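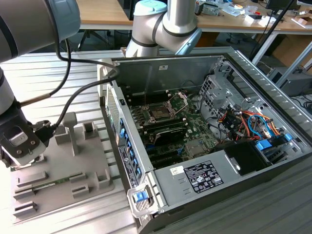 Rattana Nuchit wanted the interview at the cell, standing up, because she had a grip pad to change before lunch and didn't see why the two things couldn't happen together. So that's how we did it. She looks after the two-arm rebuild cell at Skimel, the one that puts memory and cables back into used desktop towers, and she's done it since April. The job up on the ribbed table was a tower lying on its side with the panel off, CPU socket open and its lever up, one green memory module sitting in the tray to the left. "Don't lean on the tray," she said. First thing she said to me, more or less.

The tray matters more than the arms, in her view. "Everybody asks me about the arms. The arms are fine. The arms are boring. If the tray moves I've lost my whole morning." The raised holders are where the left arm looks for its parts, and every taught position on that side is measured from them. When somebody bumps it, the gripper still goes where it was told to go, and comes down on the edge of a module instead of over it.

How does she know it's been bumped? She has a check. Before the first job of the day she runs the left arm slowly down to a reference point on the tray, stops it above, and slides a feeler gauge in underneath. If it goes in snug, carry on. If it's loose or won't go, she undoes the tray, cleans under it, and sets it again. 15 minutes when it goes well.

"And when it doesn't go well you don't want to be interviewing me."

The ribbed table is her pet hate. Good for clamping things, she admits. But screws get down in the grooves, and a case sitting on a screw is a case sitting crooked. She vacuums it between jobs, then runs a finger down the grooves anyway. Ferdinand Lanz, who had the cell before her, used a paintbrush. She tried the brush. "It just moves the screw to the next groove."

I asked about the grippers and got the longest answer of the morning. The pads wear. They wear unevenly, more at the tip, because the memory modules are picked by the edge and the connectors get held a bit further back. A worn pad still holds a module ok. What it won't do is hold it straight, so it goes into the slot with a tilt, the arm feels the push-back too early, and the program stops. Before Rattana, the fix for that was to raise the force limit.

"Which, no. Please. That's a memory slot, it's plastic. You raise the limit and it goes in, sure. Once."

So the limit went back down to where Vetberg set it when they put the cell in, and she changes pads instead. Every 45 jobs, written on a card taped inside the cabinet door. She doesn't wait for them to look bad. The old ones go in a jar, I didn't get a clear answer why.

The change itself is quick. Arm to the service position, stop pressed, lock on. She wants her own lock on, with her own key, and the key in her pocket, even for a job this short. Then the screws, old pad off, wipe with alcohol, new pad on. Then she does the screws up by hand and only after that picks up the driver. Two of the threads had to be repaired over the summer after somebody went straight in with the power driver. She knows who. She's not saying. (It was not Ferdinand, she wants that in.)

After the pads she closes the gripper on a strip of paper and pulls. Paper should drag evenly on both sides. If one side lets go first, the pad isn't seated and it all comes off again.

Cables next. This is where she stopped being cheerful. The arm carries its own cables on the outside, in loops, and the loops need enough slack for the wrist to turn fully but not so much they drop into the case. "It's a tower full of things to catch on. Drive cage, brackets, the fan duct. The other cables!" She's had a loop catch once, in her second week. The arm stopped like it should, nothing broke, but the connector had pulled half out and for 3 days the gripper dropped signal whenever the wrist went past a certain angle. Everyone looked at the software. Finn Kettler rewrote part of the pick routine. Then she wiggled the plug.

Now she moves the arm through its full reach by hand-guiding every Monday, watching only the cables, nothing else. Any shiny spot on the jacket and the tie gets moved along. Ties are the hook and loop kind. She won't have zip ties on the arm, they bite in and people cut them off with knives.

And the loose cables inside the computers? She laughed. Those are the reason the second arm exists, as she tells it. One arm can push a plug in fine, but it can't hold the rest of the bundle out of the way as well. The second one comes in from behind and does the holding. Setting the two up so they don't meet took Hermine Wyss from Vetberg most of a visit, and the rule they came away with is simple: one arm is allowed over the case at a time unless the program has named both. Rattana has since moved the waiting position of the back arm higher. Costs a bit of time on every job. "I sleep better."

We got onto power supplies for a minute. Nothing goes on the table with a cord in it, and the case gets left to stand after it's unplugged, before anyone or anything reaches in. Same for the wrist strap. She had hers on the entire time we talked, clipped to the table frame, and walked me around it twice.

What would she change? The light, right away. Sockets and slots are mostly fine for the camera but bare metal throws glare, and in the afternoon with the sun coming in she gets false stops she doesn't get at 9. She's asked for a blind. Ottilie Frei in purchasing has the request. "Ottilie, if you're reading this."

She'd also like a second tray, a spare, already set up on the same pins, so a bumped one could come off and be sorted out on the bench while the cell keeps going. The bench behind is no help just now as it's covered in papers and bits of other peoples' electronics. She says she'll clear it. She said it in a way that made me think she's said it before.

I asked whether somebody new could take over from the notes she's written. There are 2 pages, in a plastic sleeve: the daily check, the pad change, the cable walk, who to call. She thought about that for a while, doing up a screw.

"The steps, yes. They'd get through the steps. The thing I can't write down is the sound. When a module goes in right there's a click from both ends almost together. If I hear click... click, I go and look. Finn says the force curve shows it too and he's right, it does, but I'm usally at the cabinet already by the time he's got it open."

There's a plan to log that curve for every insert and flag the slow ones. Finn is on it, no date. Mallton, the other site, wants the same cell next year and has asked for her notes, and for her to come over for a week, which she's agreed to on condition the tray gets bolted down before she arrives – with all of its bolts.

Then the new pads were on, the paper dragged evenly both sides, lock off, key back on her belt. She ran the left arm down to the reference point, slow, and got the feeler gauge out. Snug. She wrote it on the card and asked if I could move back a bit.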